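Handheld gripper keeps letting shoes twist – pads or geometry?

Posted by harmsbench in Home Builds

Hi all, long-time reader and very occasional poster. I've been building a hand-held gripper in the shared workshop at Matelcombe since April – two black fingers on a center block, brass bushings at the joints – and it has been a joy right up until I got to shoes. Boxes are fine, mugs are fine. Sneakers slowly roll in the grip, and the heavier the heel, the worse it gets. One weighs roughly 300 grams, so I didn't expect trouble!
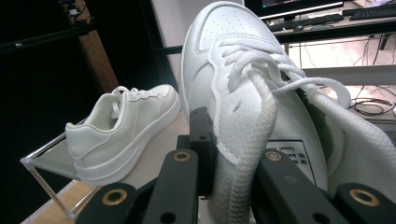 One white sneaker in the gripper, the other by the clear stand.

My fingers are bare plastic at the moment. Should I be adding pads, or is the shape itself wrong? I'd love to avoid reprinting everything, as each finger takes most of an evening.

Jomura
Pads first, please, before you touch the printer! I had the same grief with mine and glued on 2 mm silicone sheet (clean the plastic well, or it peels within the week). Smooth leather slides on hard plastic no matter how you squeeze. I'd also try gripping nearer the middle of the shoe – with all that weight hanging out to one side, even good pads have a hard time. And tuck the laces in while you test, mine got into a joint once and I was picking at it with tweezers for ages.

Brurkora
stronger spring. worked for me

old_lathe_29
I'd be careful with the spring, it can dent a soft upper. Jomura's pads are the way to go, and if it still rolls, make them wider, say 14 mm, and let them flex a little.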